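How to compare two sets of gripper fingers on awkward food shapes

Posted by Tonantzin Cárdenas, 25 November 2020

Several of you wrote in after the August piece on wrist cameras to ask how I go about choosing fingers for a parallel gripper, and I promised I'd write it up properly. It has taken me rather longer than I meant it to (there was a move to a new bench, and then the new bench wobbled), but I've finally got my notes into some sort of order, so put the kettle on and we'll go through it together.

The two sets I had to choose between were the Sorik flat fingers, which are plain broad plates with a ridged patch on the inner face, and the Juvden soft fingers, which bend a little around whatever they're holding. Both bolt on to the same gripper body, and both were going to be used for the Skoleline kitchen trials, where the arm takes food out of a bowl and puts it on a plate. You can follow the same steps with any pair of fingers you like, provided you only change one thing at a time.

What you'll need

Your arm and gripper, both sets of fingers, a wrist camera, a bowl, a plate, a cloth, and something tapered to pick up. I'm very fond of corn cobs for this. They are bumpy, they get narrower towards the tip, and they like to roll, so they'll show up a poor finger far sooner than a nice square block ever will. A notebook helps as well. I know we can all log everything to a file, but I still find the most useful thing I have at the end of the day is a scribbled line saying "twisted on the way up, try lower".

Step 1. Fit the first set and check they meet squarely

Bolt the fingers on and close them slowly on a sheet of paper. Give the paper a gentle tug at the top, the middle and the bottom. If it slides out easily in one spot, loosen the bolts, nudge the finger over and try again. Please don't skip this one! I spent a whole afternoon once blaming the controller for what was nothing more than a crooked finger.

Step 2. Set the closing force

Start low. On the Cortés controller I use, the force is given as a percentage, and I begin at 30 and go up by 5 at a time until the cob stays put when I push it lightly with a fingertip. Write that number down, then do the same for the second set when you come to it. The Sorik fingers settled at 70 for me and the Juvden ones needed 80, which surprised me a bit, as I'd expected the soft ones to want less.

Step 3. Stand the food up in the bowl

Arrange your cobs upright with the tips pointing up, and leave enough room next to the one you're after for a finger to slip down beside it. Broad plates take up more room than you'd think. If the finger keeps catching the neighbouring cob, that is a perfectly good result and it belongs in your notes, so don't tidy the bowl to make life easier for one set and then forget to do the same for the other.

Step 4. Take hold and lift

Bring the gripper in so that the two fingers sit on opposite sides of the cob, low down where it's widest, and close. Wait a moment before you lift. I like to look through the wrist camera at this point and check that the cob is held centrally between the fingers and that the tip is pointing straight out between them. With the flat plates you should still be able to see part of the ridged patch on the inner face, which makes it easy to judge how the cob is sitting against it. 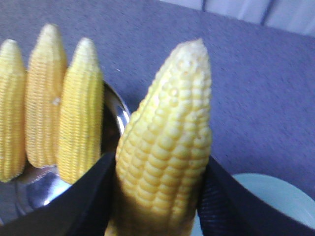 Step 5. Set it down and wipe the fingers

Lower the cob to the plate, open the gripper by a small amount first, and only then all the way, otherwise a cob can spring off to one side. Wipe both inner faces with the cloth before the next go. Juice and bits of kernel get into ridges and change the grip more than you might expect, and it wouldn't be fair to give the second set a clean start and the first set a sticky one.

Step 6. Swap over and do it all again

Same cobs, same bowl, same plate, same lighting if you can manage it. I ended up keeping the Sorik fingers for the corn and putting the Juvden pair aside for tomatoes, and I'll write about those once I've had a proper go with them. If you try this with a different shape of food, do send me your force settings, and tell me which controller they came from.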